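Duvport Surf Kayak Weekend: your questions answered

I get a lot of emails about this event and most of them ask the same things, so I've put the answers on one page. I've been running the weekend with Renata Acuña since the days when it was a handful of us and a borrowed gazebo, and I've tried to write this the way I'd tell you in the car park. Last updated May 27, 2021.

Is it a competition or a get-together?

Bit of both! There are proper heats with judges and coloured vests, and there's also a lot of standing about on the slipway eating chips and talking about fins. If you've never put a vest on in your life you can still come, pay the lower fee and surf the free zone all weekend. Plenty of people do exactly that for a year or two and then get talked into a heat.

What classes do you run?

High performance, international class and an open class for everything else, sit-on-tops included. Juniors have their own heats on the inside bank, where the waves are smaller and the rip is a good way off. If you've got a boat and can't work out where it belongs, send me the length and the hull shape and I'll have a think. We had one home-built thing a while back that took three of us most of an evening to classify (it went in open, and it went very well).

How many people can enter?

We cap the heats at 40 paddlers. I know that sounds mean when the free zone is so big, but Duvport only has one peak worth judging and I'd much rather everybody got decent long heats than a quick scramble. Entries open in December and the international class always goes first.

What does it cost?

28 pounds for competitors, 11 for the free zone. That covers water safety, the judges' petrol and a hot meal on the first night. It doesn't cover camping.

What's the food like, and can you do vegetarian?

The meal is a big vegetable stew with bread, so the vegetarians are fine and the rest of us have never complained. Vegans, tell me when you book and I'll keep the butter away from yours. Everything gets chopped and cooked on the day, and there are always seconds if you're not last out of the water.
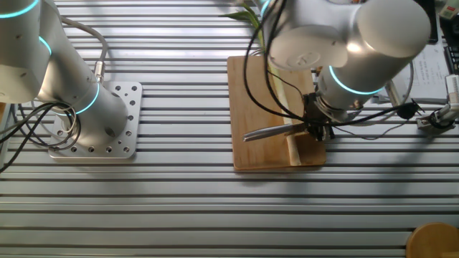
Do I need my own boat?

For the heats, yes. For the free zone we've usually got a few loan boats on the trailer, mostly older plastic ones that have had a hard life. They float, they turn if you really lean on them, and nobody minds if you put another scratch in. Please book one in advance, and tell me your height and shoe size. I can't stress the shoe size enough. A tall paddler with big feet in a short surf kayak is a miserable sight.

What safety kit is compulsory?

Helmet, buoyancy aid, airbags front and back, and a paddle you trust. Wear a proper wetsuit or a dry top, even if the sun's out, as the water at Duvport stays cold right through spring. We check every boat on the slipway before it goes near the sea. The commonest fail by miles is a half-inflated airbag, so blow yours up at home and leave it overnight to see if it goes down.

I can't roll very well. Should I stay away?

Please don't! I swam in front of the whole judging tent in my first heat and I'm still here. If your roll works in flat water but vanishes in surf, come to the Tak clinic on the first morning. Tak is the sandy bay just north of the main beach, very sheltered, and it's where we do all the teaching. Hae-won Ok takes the group and she's endlessly patient. If you've got no roll at all, do a pool course over the winter first and then come and see us.

How does the judging work?

Your best two waves count. Judges look for the steepest part of the wave, how many moves you make and whether you link them together without flapping about in between. One big cutback in the pocket beats a long cruise down the shoulder every time. Scores go up on the board after each heat, and you can ask the head judge about yours once the next heat has finished. Ask nicely. They've been sat on a cold cliff since breakfast.

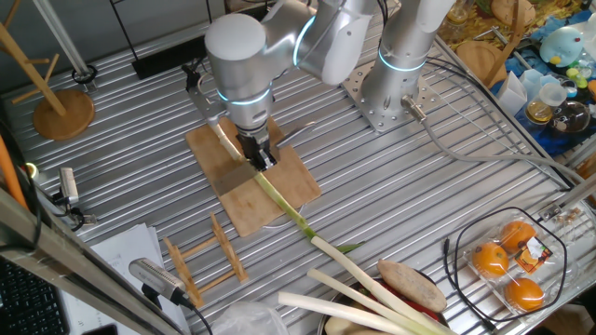
Eun-seong Son wrote in after last time: "I'd paddled rivers for years and assumed the surf would be the same sort of thing. It wasn't. I spent my first heat too far inside, getting flattened by everything. What would have helped me is somebody saying to sit wider and wait, so could you put that on the page?"

Consider it done. Sit wider and wait. I'd add that the first half hour is well spent on the beach, just looking. The sets at Duvport come in from the left of the old pier, and the second or third wave is usually the one you want.

Who has priority on a wave?

Whoever is nearest the peak and already riding. Drop in on someone in a heat and you'll lose marks; do it in the free zone and you'll get a word from Zsolt Szekeres, who is much scarier than losing marks. Board surfers share this beach all year round, so be lovely to them, and keep well clear if you've lost control of your boat. A kayak going sideways in the white water can really hurt someone.

Where do I park and camp?

Parking is on the field behind the lifeboat station. It's 380 metres to the slipway and it's downhill on the way there, so you can guess what it's like at teatime with a soggy boat on your shoulder. Bring a trolley if you have one. Camping is at Dadville farm, up the lane, and you book that with the farm directly. No fires on the grass, and gas stoves go up on a block or a table, please.

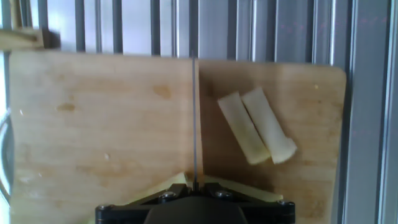

The farm gate gets locked at night, so if you're driving a long way and expect to be late, ring ahead and ask for the code. Showers are in the low barn. The hot water runs out fast after the last heat, and I'd suggest either being very quick or going for a cup of tea and trying later.

What happens if there's no surf?

We hold a waiting period inside the weekend and shuffle the heats to fit the tide. If it's properly flat we run the sprint relay round the pier buoys, which is silly and a lot of fun, and carry the scores over to nothing at all. I don't refund for flat seas. If we cancel for dangerous ones you can have your money back or roll it over to the next event.

Can I bring the kids and the dog?

Kids yes, dog yes on the north side of the slipway. Juniors in heats need an adult on the beach the whole time, and that adult can't be in a heat themselves. Bo-ram Cha sorts the junior running order and will swap things round for parents who are competing, as long as you catch her before the briefing.

How do I enter?

Fill in the form on our Patix page and pay there. You'll get a confirmation with your class and a vest colour. If nothing turns up, check your junk folder, and then email me with your name and class in the subject line. I answer everything in the end, though I'm slower when the swell's good.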